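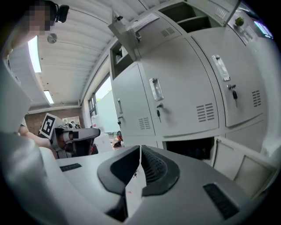
28 Nov 2022 — Lockers, Gristside workshop

Key check on the white metal bank. Three of the doors show a silver handle with the lock below it and slotted vents. Spares go to Jannik Lammers, labeled by door. Key 236 sticks; graphite ordered from Hinrichs. 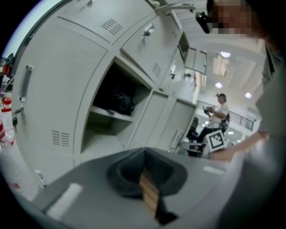
Black fabric items stay on the shelf until claimed. Lower sections are for boots only. Kai Teuber wants the hinges oiled before April — agreed, same oil as last time.

7 shares | 2 comments

Kai: Oil is in the Sukdale box.
Jannik: 236 still sticks.

Gristside workshop notes | Contact | Back to top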